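Chapter 4
Pricing the Used Car

A dealer makes money on a used car when it is bought, and only collects that money when it is sold. This chapter covers the buying side: how a trade-in is appraised, what it costs to get the car ready, and how long it can sit before the profit is gone. 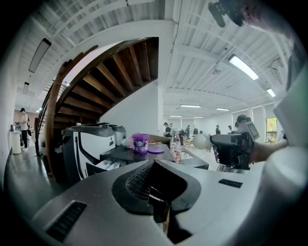 We will follow one car through the chapter. Bahman Kiani, used car manager at Lestden Motors, takes in a four-door sedan on trade in October. He allows the customer a figure based on recent auction sales. The shop then bills the used car department $1,016 for tires, brakes and an inspection. Detailing adds $277. Both amounts go onto the cost of the car, along with the trade allowance. Students often leave out the detailing, and their gross profit comes out too high. 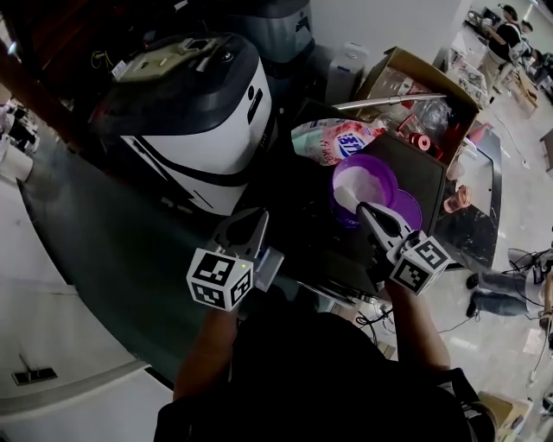 The sedan draws little interest. After 13 days Kiani cuts the asking price by $300. Was that too early? Section 4.3 looks at the question using lot records from a second dealer, Vestthorpe Auto, where prices are left alone for the first month.

Terms to know before you start:
Actual cash value
Reconditioning
Floor plan interest
Days in stock
Wholesale loss

4.1 The Appraisal

An appraisal begins with the vehicle identification number and the odometer reading. Write both down before you talk about price with the customer.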